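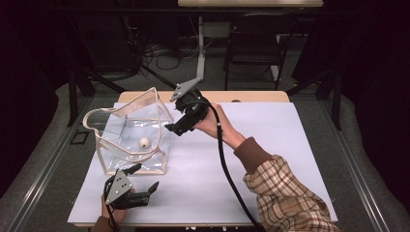 Una bolsa transparente con ribete beige sobre una mesa blanca.

Faizal Sembiring lleva cuatro años diseñando recibidores y casi siempre empieza la visita por el suelo. Mira dónde se acumula el polvo, por dónde pasa la gente y en qué rincón acaban los zapatos. «El dueño de la casa te cuenta una cosa y el suelo te cuenta otra», explica en el taller de Talier, el estudio que comparte con el carpintero Sandro Bellini.

Los dos se dedican sobre todo a pisos antiguos con entradas estrechas. La que estaban terminando en abril medía 120 centímetros de ancho y tenía tres puertas. «Con esa medida ya sabes que no cabe un armario normal», dice Sembiring. «El fondo habitual es de sesenta. Te comes media entrada y no puedes abrir la puerta del baño».

La solución fue un mueble colgado de 300 milímetros de fondo, con los zapatos colocados en vertical y una barra frontal para los abrigos. Bellini lo montó en una mañana. «Los abrigos van de cara, como en una tienda», cuenta. «Caben menos, pero los ves todos. La clienta tenía doce y usaba cuatro».

¿Qué se hace con los otros ocho? Sembiring prefiere sacarlos de la entrada. «El recibidor es para lo que te pones esta semana. El abrigo de esquiar vive en otro sitio». Reconoce que no todo el mundo lo acepta y que ha perdido algún encargo por insistir.

Sobre la iluminación tienen opiniones distintas. A Sembiring le gusta un solo aplique a la altura de los ojos, con luz cálida, y dejar el techo sin nada. Bellini quiere siempre una tira bajo el mueble. «Llegas de noche con las bolsas y lo primero que necesitas es ver dónde pisas», defiende. En el último piso pusieron las dos cosas, con interruptores separados, y el electricista tuvo que volver para mover uno de ellos, que quedaba detrás de la puerta abierta.

El banco es otro asunto que se discute en casi todos los proyectos. Muchos clientes lo piden porque lo han visto en una revista y luego lo llenan de correo. «Si no hay sitio para sentarse y estirar las piernas, es una balda baja», dice Bellini. Él recomienda un taburete suelto, que se puede llevar a la cocina cuando vienen visitas. Para las llaves y las gafas usa un cajón poco profundo, forrado de fieltro — el único detalle, según él, por el que le llaman después para darle las gracias.

En cuanto a los colores, Sembiring evita el blanco en la pared de los abrigos. Las mangas húmedas y las mochilas la marcan enseguida, y repintar una franja nunca queda igual. Suele elegir un tono medio, verde o tierra, en pintura lavable hasta la altura del pecho. El resto lo deja claro. «Y un espejo, pero no enfrente de la puerta. A mí no me gusta abrir y encontrarme conmigo mismo cargado con la compra».

Ahora preparan el recibidor de una casa en Pumgate, con una escalera que arranca casi en el umbral. Bellini quiere aprovechar el hueco con cajones hasta el fondo. Sembiring todavía no está convencido y ha pedido volver a medir el primer peldaño antes de encargar la madera.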